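4. Equipment Planning and Budget

4.1 What had to be bought

The laboratory already owned the arm when the project began, so the equipment plan left it out and covered everything that goes around it: the gripper, the cabling and air supply, the work surface, the bin, and the set of test objects. We drew up the first list in March with the help of Odair Pimentel, who handles purchasing for the department. That list had 32 lines. After a review with the two groups that share the room, it was cut to 14.

Most of the lines that came off were spares. Our first plan called for a full second gripper, to be kept on the shelf in case of damage. The quote from Clelter for a second unit would have taken more than half of the money left for the year. We bought replacement fingers and a seal kit instead and accepted that a serious failure would stop work until a repair could be made. Section 4.3 reports the downtime that followed from this choice.

4.2 The bin and the test objects

Two suppliers offered bins made for picking work. Both were well made, but the delivery times were long, and neither supplier would change the slope of the walls without a new drawing fee. We had a bin made by Medeiros, a local sheet-metal shop, from a drawing by Valtteri Vuorinen. Sloping walls were part of the request from the start, as small items tend to stay in the corners of a straight-sided box where the fingers cannot reach them. Bar clamps were already in the workshop and were not charged to the project.
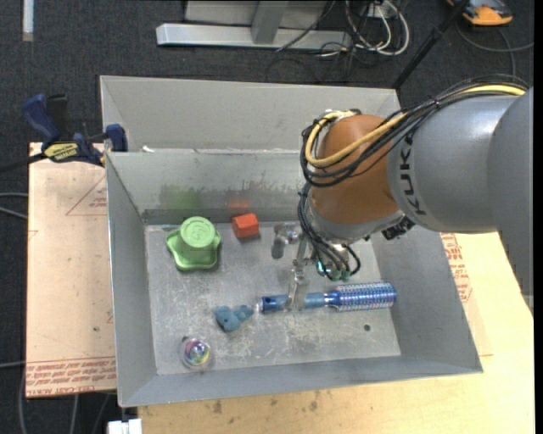
The test objects were the cheapest line in the plan and took the most discussion. A standard object set can be ordered, and it makes results easier to compare with those of other groups. It also costs more than a bag of household goods and toys, and single pieces are hard to replace when they break or go missing. We chose household goods and toys. Each object was entered in a list with its weight, its longest side, and the store it came from, so that a replacement of the same type could be bought. Antigoni Kyriakidis kept this list and checked it before each block of trials.

Surface finish should be considered at this stage of planning. Bare metal reflects brightly colored objects, and clear or shiny items add to the problem. A matte coating for the bin was priced and left out. If the budget allows, we would now put it ahead of the seal kit.

4.3 Running costs and downtime

Each block of trials was planned at 3000 grasp attempts. We used this figure to set the number of replacement fingers, taking the wear data supplied with the gripper as a guide. The estimate was too high for the fingers and too low for the air tubing, which bends every time the wrist turns. Tubing and fittings should have had a line of their own. In our plan they were placed under general supplies, and the orders were delayed because that account is shared.

Work stopped 2 times for lack of a part. Both stops were caused by tubing. A spare gripper would not have prevented either one, and on this evidence we consider the decision in Section 4.1 to have been sound for a project of this length. A group that runs its cell every day may reach a different result.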